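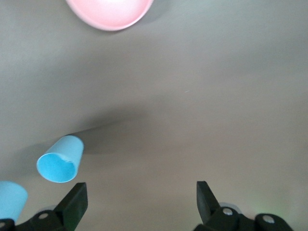

A reply under my last post says colored cups are the best thing you can buy for a small kitchen, because everybody learns which one is theirs and the dishes drop by half. By half! I'd love to see the sink that number came from.

We've had a set from Kandcombe since September. Pink bowl, light blue cups. The blue cups are all the same blue. So please explain to me how anyone is supposed to know which one is theirs.

The label says "nests perfectly." Mine nest fine for a day or so and then they stick, and you stand there twisting two cups apart over the counter while your coffee gets cold.

And they tip. A tapered cup with a narrow base and a wide mouth is going to end up on its side sooner or later. I've read the reviews calling them "kid-stable." Which kid? On what table?

Someone else told me to try the Zovus ones, which cost $35 for a set of 8. I looked. Same shape, wider rim, a nicer box. I'm not paying $35 to find out they tip too.

The bowl I have no complaint about. It's a bowl. It holds cereal.

My grandmother's kitchen had heavy glass tumblers, bought in 1953 when she got married, and she never wrote a word about her "cup system." They went on the shelf upside down and you took the first one you reached.

So no, I don't believe color fixes dishes. Washing them does. If you have an actual before and after from your own house, post it and I'll read it. Product page quotes don't count.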